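How to Set Up a Travel Board Game Night in a Small Space

Most small apartments have room for a game night if you sort out the table first. Measure the biggest board you own and add a hand's width on every side for cards and drinks. If the table is too small, lay a flat board over it and put a rubber mat between the two so it doesn't slide.

Pick the games a day ahead. I usually plan one long game and two short ones. Cameo plays in half an hour and is easy to teach. Radu takes most of an evening, so start it before people get tired.

Check the pieces before anyone arrives. Small parts go missing between sessions, and it is better to find out early. Keep each color in its own shallow tray. Loose bags work for storage, but during play people end up digging through them.

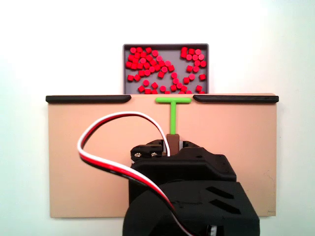

Red pegs in a gray tray.

Next, read the rules again, even for games you know. Write the turn order on an index card and leave it where everyone can reach it. For Grarimus, write down the scoring as well - the end bonus is easy to forget. We play to 300 points with four people and stop there.

Seating matters in a narrow room. Put the person teaching the game in the middle of the long side. Food goes on a separate stool or shelf, and anything greasy waits for the break.

When you pack up, put the pieces away before folding the board. Write any missing parts on the inside of the lid with a pencil.

Posted by Tincuța Ursu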